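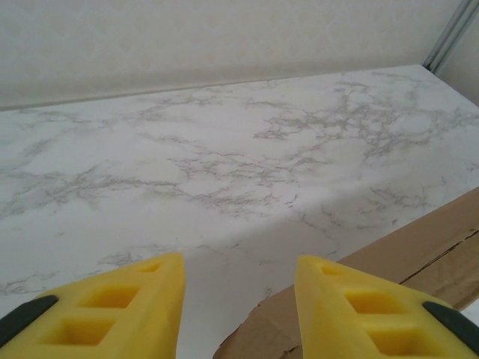 Herkamness Center Reopens Shared Kitchen With New Work Surfaces

24 September 2020

The Herkamness Community Center has reopened its shared kitchen following the replacement of the work surfaces and a reorganization of storage. Bookings for the fall term are now being accepted at the front office.

The new surfaces are white with a gray-veined marble pattern. They were chosen from samples shown in the center's lobby in February, when members were invited to mark a preference on a card. A total of 326 cards were returned. The marble pattern placed first, ahead of a plain gray and a dark green.

Installation was carried out by Chrysikopoulos Interiors of Kilville. The former surfaces had been in service for 15 years and had lifted at the joints near the sinks. The center closed the kitchen for five weeks while the work was completed, and groups with existing bookings were offered space at the Plesance Annex during that period.

Users are asked to observe the following rules, which are also posted inside the kitchen door. Hot pots and baking trays must be placed on a trivet and never directly on the counter. Cutting boards are to be used for all food preparation. Spills of coffee, beet juice, vinegar or tomato sauce should be wiped up without delay. Surfaces are to be cleaned with a soft cloth and mild dish soap at the end of each session. Scouring pads and bleach products are not permitted.

Personal items may no longer be stored on the counters between sessions. Each registered group has been assigned a shelf in the hallway cupboard, and labels may be collected from the front office. Items left out overnight will be moved to the lost property bin and held until the end of the month.

The booking fee remains $40 per session for outside groups. Resident groups continue to use the kitchen free of charge, subject to a refundable key deposit. Sessions must be reserved at least five days in advance. The number of people permitted in the kitchen at one time is listed on the booking form and may change in line with county health guidance.

Damage to the surfaces, including chips, scratches and lifted edges, should be reported to the front office on the day it is noticed. Booking forms are available at the Herkamness and Plesance front desks during regular office hours.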